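Drastia Reports Results for Two-Arm Method That Learns Tool Packing From Mixed Demonstrations

Method called Karnurico cut operator corrections on a tool-sorting task, company says; task set and scoring sheets to be released in July

KONGKAEW, July -- Drastia, a developer of software for two-armed robots, today reported results for Karnurico, a training method that lets a pair of robot arms learn to place hand tools and small parts into trays and cases that vary from one attempt to the next. The method was developed at the company's lab in Kongkaew and tested on table-mounted arms running Drastia's Kondar control software.

Putting a tool back in a molded case is a common job in repair shops, rental counters and training centers. It is hard for a robot. The pocket is often only a little larger than the tool, the case may sit at any angle, and a gripper that is slightly out of line will rest the tool on a ridge without seating it. With two arms there is a further problem: both have to work over the same small area without getting in each other's way.

Most methods for teaching this kind of work treat a demonstration as a single recording. A person guides the arms through the task, and the system learns to reproduce the whole motion. Karnurico breaks each demonstration into short segments at the points where a gripper opens, closes or changes direction. Each segment is then labeled by which arm was leading and which was waiting or holding. Segments from different tasks can be trained together, so what is learned from loading a compartment tray is available when the arms are asked to work on a tool case.

The method uses views from fixed cameras at the workspace along with a small camera at the wrist. During the approach to an object, the fixed views carry more weight. In the last part of the motion, when the gripper itself blocks much of the fixed view, the weight shifts to the wrist camera. The change is learned from the demonstrations and is not set by hand.

For the study, Drastia collected 625 demonstrations covering 11 tasks. The tasks included sorting small parts into trays, closing pliers into a molded slot, moving a tape measure between containers and clearing mixed items from a tabletop. Trained models were then run for 600 trials in which the starting positions of the trays, cases and tools were changed each time. Trials were scored by two staff members working separately, using a written sheet that defined a seated tool, a partly seated tool and a miss.

Compared with a model trained on whole recordings of the same demonstrations, the Karnurico model needed 33 percent fewer operator corrections. The largest gains came on tasks in which one arm had to hold a tray or case steady for the other. Gains were small on tasks that a single arm could do alone, and on one sorting task the two models performed the same.

The company also reported where the method falls short. Clear plastic remains a problem, and errors were more frequent when the container was see-through. Soft items such as gloves were picked up without difficulty but were often set down folded or twisted. The model does not yet notice when a tool is partly seated, so an operator still has to call for a second attempt. Work on that step is under way.

All trials took place in a shared lab with normal overhead lighting. Drastia did not screen off the tables or control the background, and other equipment and workstations remained in place during testing. The arms were run at the speeds used during data collection.

Drastia plans to release the task descriptions, the scoring sheets and a subset of the demonstrations in July. Kondar users will be able to run the segmenting tool on their own recordings as part of the next software update. The full training code is not included in the release. A technical report with results for each task will be available on request at the same time.
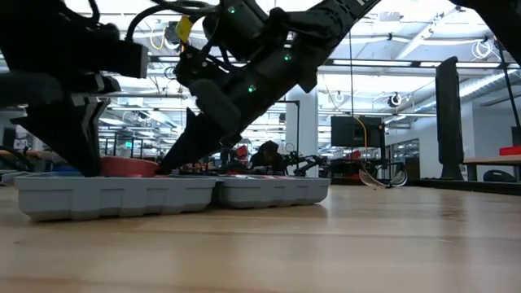
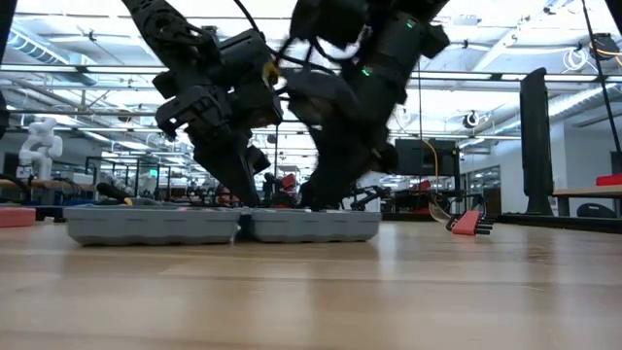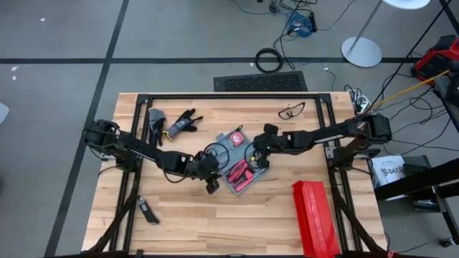
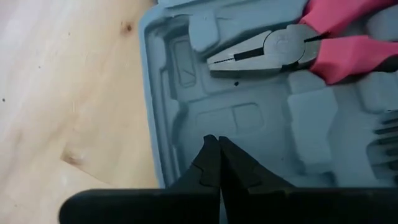
Robot work with trays and tool cases at the Drastia lab in Kongkaew. The last picture is a wrist camera view of pliers in a molded case. Credit: Drastia

About Drastia

Drastia develops control and training software for two-armed robots used in light assembly, sorting and packing. Its Kondar software runs on table-mounted arms and is supplied to research labs and equipment builders. The company is based in Kongkaew.

Media inquiries and requests for the technical report may be sent through the press page on the Drastia website.

###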